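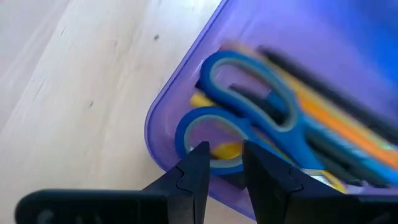 Figure 3. Wrist-camera view at the tray: both fingertips over the lower handle loop of the scissors, with pens and markers lying alongside.

4.2 The stationery tray

The sorting task was meant to be the easy one. The arm lives on a shared bench at the Wuvstead workshop, and every shared bench in our experience grows a heap of pens. We set the arm to take items one at a time from a shallow purple tray and drop them into cups along the back of the bench. The tray was chosen for its color, which our segmentation step separates well from wood, and for its price.

Pens and markers behaved much as the grasp planner expected. A long thin object lying flat has one sensible grasp, across the middle, and the planner finds it quickly. Scissors have several grasps that look sensible to a planner and one or two that work. Our planner scores a candidate by how parallel the two contact surfaces are and how much open space the fingers have on the way down. A handle loop scores very well on both counts. It has a pair of nearly parallel sides, and the hole in the middle is read as open space even when there is a marker lying under it.

Figure 3 shows the fingers at a loop of this kind. The view also gives a fair idea of how little the wrist camera has to work with at close range. The fingers fill much of the lower part of the view, the metal near the pivot is partly hidden by one of them, and the far ends of the pens are blurred. The camera has a fixed focus. We bought it before we knew what we wanted it to look at.

We ran 100 grasp attempts on mixed piles, re-tossing the contents by hand between attempts. Of these, 60 ended with a single item in a cup. Another 13 ended with scissors and at least one passenger, usually a pen that had been lying through a loop and went along for the ride. The rest were misses, drops, and a small class we logged as "tray," in which the gripper took hold of the rim and carried the whole task away with it. The planner rated its confidence in the tray grasps higher than in anything else it did.

Two changes helped. The first was to fill closed loops in the segmentation mask before scoring, so that a handle is treated as a solid lump. This costs nothing and removes the loop grasps almost entirely, along with some good ones. The second was to add a penalty for any candidate within a finger's width of the rim. We had resisted this on the grounds that a proper planner should not need to be told about trays.

A third change, lifting slowly and shaking the wrist once before moving off, was suggested by the Hendricks build notes and did shed some passengers. It shed them onto the bench, outside the tray, where the system has no plan for them. We left the shake in the code, switched off.

The piles themselves deserve a word of caution. They were made by people who wanted the arm to succeed, and later by people who had grown tired of it, and we did not record which. Piles from the second group seemed to us a good deal more tangled. Readers comparing these numbers with the single-object results for the Brunascombe gripper in Section 4.1 should keep in mind that those objects were placed one by one, on bare wood, by someone in a good mood.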